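Brukier Workshop Forum > Builds in Progress > Desk arm, simulation before metal

orangepeel_ty
18 May 2022
Progress on the Clernumano arm, for the few of you still following. The shoulder servo is back in its box until I can afford the bracket it wants, so the arm now lives entirely inside my computer, where it costs nothing and has already run up the electric bill.

The job hasn't changed. It sorts short tubes out of a round tray so I don't have to. I have five free evenings before the shared bench is mine again and I'd like to show up with code that works.

gritty_bushing
You said that in August. Is the wrist camera still mounted behind the fingers? I told you then that it would spend its life looking at its own knuckles.

orangepeel_ty
Still behind the fingers. I like seeing the fingers. It's how I know where they are.

lathe_regret
Siding with Ty on this one. I put mine off to the side and spent two weekends on calibration, then bumped it with my elbow.

gritty_bushing
That's an argument against your elbow.

halfwatt
What are you simulating in? I gave up on Naidu after the third update broke my joint limits. And do you have the divider in the tray yet? That's going to be your trouble spot, more than the camera.

orangepeel_ty
Naidu, with the old joint limits pasted back in like a savage. Divider's in. So are the tubes, two orange and a gray. The gray one is down by the near rim, so it gets to go first.
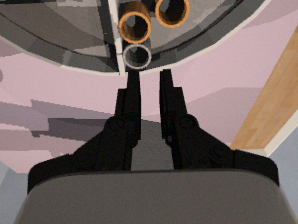
My plan is to come straight down with one finger inside the tube and one outside, then close on the wall. The rim is what worries me. If I come in low I hit the tray, and if I come in high I'm pinching air. Right now the approach height is a number I typed in because it looked friendly.

gritty_bushing
Grip the outside, both fingers. Pinching a wall is fine until you build the real thing and the tube tips.

halfwatt
Disagree. With the outside grip he needs clearance on both sides, and he won't have it next to the divider. Wall pinch, slow close, done.

gritty_bushing
Then move the divider.

orangepeel_ty
The divider is glued down in real life. I was very proud of it at the time.

lathe_regret
What fingertips are you using? My Namex pads peeled off.

orangepeel_ty
Bare for now. Run 2919 is going tonight with the wall pinch, and I'll try the outside grip after that so gritty can sleep.

gritty_bushing
Post the log this time.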